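From the Reading Chair: a slow-burn summer, and a word about second chances

Hello again, dear readers, and thank you for all the messages after the last newsletter. I asked which kind of love story you never get tired of, and I had my answer before my coffee was cold. You want second chances! You want the one who left town and the one who stayed, and you want them stuck in the same small place with plenty of old hurt and one working truck between them. I can't argue with that, as my own shelf is full of them (and so is the floor next to the shelf, if I'm telling the truth).

So this month I'm giving the whole item to one book, The Ferry to Vuludau by Ursina Holzer, which I read in two evenings and then started over on the third, just to have the beginning again now that I knew the end.

Here is the setup, and I promise not to spoil anything past the first few chapters. Nell Reisinger comes back to the island of Vuludau after 13 years away to sell her late aunt's bakery. She has given herself until the end of November. The only person who knows how to run the old ovens is Tom, who was supposed to meet her at the ferry dock the night she left and never showed up. He has never said why. She has never asked. They're both very polite about it for a good long while, and I enjoyed every painful minute of all that politeness.

What I love about Ursina's writing is how much she trusts a small moment. There's a part where Tom shows Nell how to tell when the dough has rested long enough, and they hardly touch, and I had to put the book down and go stand on the porch for a bit. If you like your romance on the steamy side, I should warn you that the door stays mostly closed in this one. But the longing! There's enough of it in that kitchen to heat the whole island.

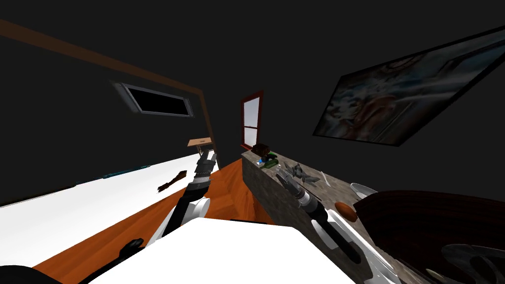
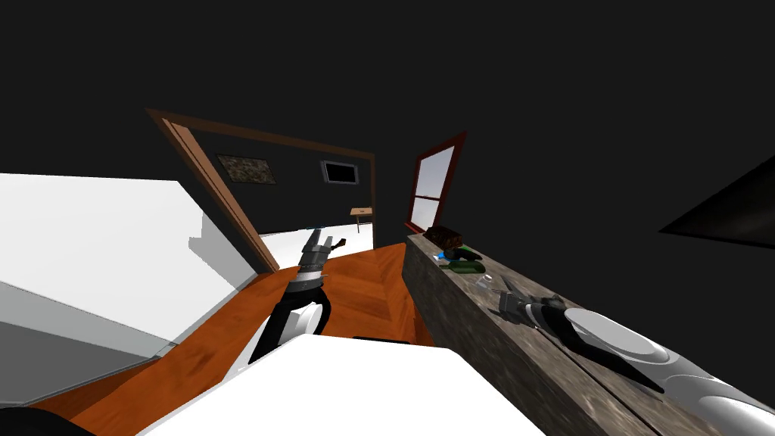
Martim Neves wrote in to say he'd finished it on the train and missed his stop, and that he doesn't forgive Tom nearly as fast as Nell does. He felt that 13 years of silence deserved more than one conversation on a dock, however pretty the dock, and he'd have liked another chapter of her being good and mad.

I've been turning that over ever since, Martim, and I think you have a point. I was so happy to get the truth out of Tom at last that I would have forgiven him anything. When I went back and read the dock chapter again, though, I noticed Nell never says the words "I forgive you." She asks him if he's eaten. For me that worked better the second time, but I can see wanting more of a fight first. I'd love to hear from the rest of you on this, and please put "spoilers" at the top of your note so I can keep the surprise safe for the slow readers among us.

A few odds and ends before I let you go. The paperback comes from Tretix, the little press that also gave us the lighthouse series so many of you wrote to me about, and there's an extra scene at the back, set the following spring, that runs to 3000 words. Please don't skip it. The sister gets her own moment in there, and I have my fingers crossed that she's next in line for a book.

I also have 5 copies to give away. To put your name in, reply to this newsletter and tell me the best apology you've ever read in a romance, and which book it came from. A line or two is plenty, though you know I'll happily read a page.

Next month I'm planning on Tasta, a rivals-to-lovers story about two cooks with stalls on the same square, so you may want to have a snack within reach. Until then, happy reading, and do write back about Tom.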